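The Back Room Comes into Its Own

Every building has one. It might be called the utility room, the store, the back kitchen or (in one house I visited) simply "through there", and it is where water, washing and anything too bulky for a cupboard ends up. I have spent much of this spring looking at such rooms in and near Cetemville, and I have come home with a full notebook and a strong urge to rearrange my own.

Let's begin with water, as it is the heaviest thing in the room and decides where everything else goes. Plenty of people in the hill streets above Cetemville buy theirs in the big blue jugs, and a full one is a proper weight. Stand them all on the floor and you have lost the floor. The answer that won me over is a plain metal rack with one jug lying on its side at each level, so that a column of wall no wider than an armchair holds a month's supply and you can still get a mop past it. White rack, white wall, blue plastic: it is far prettier than it has any right to be!
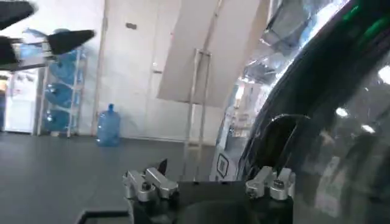
Clornine remarked that lying them down is all very well until the cap is a bad one, and that anybody starting out should leave a new jug on its side over a tray for a night before trusting it on a shelf. I've taken that advice to heart. I would add that the bottom shelf should be filled first and emptied last, and that the top one is best kept for empties if you are on the short side, as I am.

A jug standing upright on the floor next to the rack is a useful habit too. In my house that one is always the next to be opened, and it saves any early-morning wrestling. Stand it hard against the wall, where toes won't find it.

Racks needn't be dear. The Drastarlow warehouse sale, held each September, had white ones last year for 40 pounds, and I have seen them second-hand for less. Check what each shelf will bear before you buy, and check it per shelf, as the total printed on the box is no help when all the weight is sitting on one rail. Mine is rated at 60 kilos a level and doesn't so much as creak. If the floor slopes, and in old houses it always does, pack the front feet up a touch so the whole thing leans gently into the wall. A bracket at the top finishes the job.

Floors, then. I used to be a great believer in pale tiles, and I have changed my mind completely. A smooth dark grey floor in a room with white walls is a joy. It shows the fluff, I grant you, but it makes the room look calm and finished, even when there's a heap of towels waiting by the door. Hwang Terrace, the row of 125 cottages below the old mill, has been getting its back rooms refloored a few at a time, and every dark one I walked into seemed bigger than its pale neighbour.

That brings me to washing, and to the humble basket. I adore a good wicker hamper to look at, but for daily use give me plastic with slots in the sides every time. Air gets through, it wipes clean in a moment, and it doesn't snag a jumper. Look for rounded corners and a thick lip you can get your fingers under. Grey is my colour of choice because whatever you throw in looks cheerful against it: a bit of navy, a white, something in a loud yellow-green, and the dullest chore in the house has a palette. 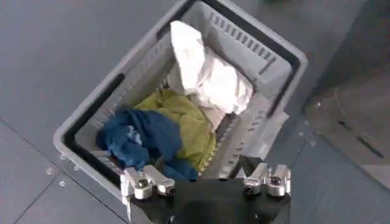 Three cloths in a grey slotted basket: white, yellow-green and dark blue.

Size matters more than people think. A basket that holds a full machine load is the right one, and a basket that holds two is a trap, for you'll fill it and then have to carry it. I keep a pair of middling ones, one for darks and one for everything else, and I sort as I drop things in. White and navy sharing a basket is fine for the trip downstairs, provided they part company at the drum.

Where should it live? Not on top of the machine, where it walks off during the spin. Under the lowest hanging rail is good, and beside the door is better still. Leave enough space to set it down with both hands full and turn round.

My own back room is next. I have measured the wall twice, the rack is on order, and the wicker hamper is going upstairs to hold blankets.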